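Sorting Night is back, and we are going big!

Last July we asked if anyone would want to spend an evening emptying junk drawers together, and so many of you said yes that we ran out of chairs. So we're doing it again on 29/04/2024, upstairs at Zana, doors open from 4 in the afternoon until the last bin is done.

If you missed it, the idea is very simple. Bring the box, bag or drawer of odds and ends you have been stepping around for years. Tip it out on a table, and sort it with people who are delighted to see what you've got. Old keys, half a board game, toy animals, tape, cans, mystery plastic - all of it is welcome, and the odder the better!

We logged 1,747 items last time (yes, we wrote them all down, and yes, it was wonderful). This year we'd love to get over 2,000. Yuto Aoki is bringing the tally sheets again, plus the good pencils, and he has promised to read out the best finds at the end of the night.

A few practical things. We use 3 groups: keep, pass on, recycle. Toys go in the pass-on pile if they still have all their parts, and the folks from Brustby will take them that same evening. Drink cans should be empty and rinsed before you come, please - last July's tablecloth still smells of orange soda. Rolls of tape with anything left on them go straight to the Ó Briain craft shelf, where they get used up faster than you would believe. No batteries, paint or broken glass this time, as we have nowhere safe to put them.

You don't need to sign up, but if you're bringing more than one big box, drop us a line so we can save you a whole table. Kids are very welcome and are usually the best sorters in the room, especially with small things at the bottom of a bin that the rest of us have given up on.

There will be soup, and the Bruvness quartet will play in the corner for as long as their arms hold out. Last time they took requests, so start thinking of yours now! Parking is easiest behind the building, and the side door has the ramp.

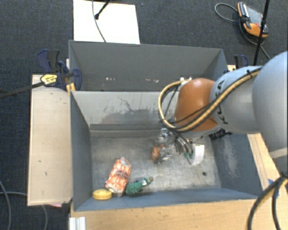
A can, a little green toy and a yellow ring in the bottom of a gray bin.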